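Visit report: open day at the Altilov pressing plant, Rultstead

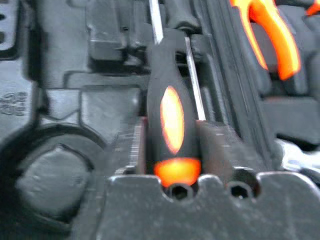

Posted 2026-07-17 by Theresia Eder
Print this page | E-mail this page

Altilov presses vinyl for small labels and for artists who release their own records. The plant opens to visitors once a year and I went mainly to see how a short run is handled, as most of the acts covered on this site order in the low hundreds.

Visitors were taken round in two parties. Ours was led by Wendelin Schwaiger, the production manager. The tour followed the order of work, starting in the cutting room, where a lathe cuts the master into a lacquer disc. Schwaiger asks for no more than 22 minutes a side at 33 rpm. Longer sides can be cut, but the level has to come down and surface noise becomes easier to hear. Sibilant vocals are the most common reason for a second cut. He played us the same verse before and after treatment with a de-esser, and the difference on the word "distance" was plain even over the noise of the air handling.

Plating is sent out to Kuster, who return the stampers by courier. This is the slowest stage and the one over which Altilov has least control. Lorenz Wyss from Kuster was present and took questions. A one-step process, in which the first metal part is used directly as the stamper, is offered for short runs. It costs less but leaves no mother to make further stampers from, so a repress means a new lacquer. Several people in our party had not known this, including one singer who had already sold out her first edition.

The press hall has two automatic presses and one manual. The automatics were running a black 12-inch for the folk duo Vandley, whose second album is out in October. The compound goes in as pellets, is extruded as a puck, and is pressed between the stampers with the labels already in place. Labels are baked beforehand to drive out moisture. Sleeving is by hand. The minimum order is 200 copies, and the price per copy falls noticeably at 800.

Waltraud Ortner runs quality control. She listens to test pressings in full and then pulls finished records through the run for spot checks. Her list of faults covers off-centre holes, non-fill, warps and ticks that repeat once per revolution. A non-fill sounds like cloth being torn and is usually heard on one channel first. I would have liked longer in this room. The listening booth holds four people and our slot was short.

The day closed with a set in the loading bay by Mechthild Frei, voice and electric guitar, playing to 66 people on folding chairs. She did five songs from her forthcoming EP and one older one, "Low Water". The bay has a concrete floor and a steel door, and the guitar was boomy below the stage monitors. Her voice carried well. The new material is slower than the first EP, with more space between phrases, and "Harbour Rate" ends on an unresolved chord that she held until it had died away completely.

Practical notes: entry is free but must be booked. Closed shoes are required in the press hall. Parking at the plant is limited and the bus from Rultstead station stops at the gate. Test pressings are not for sale.

Related items
Ordering a short run: lacquer or direct metal?
Vandley announce second album
Live review: Mechthild Frei
How to listen to a test pressing

This site uses cookies to count visits and remember your settings. Accept | Manage settings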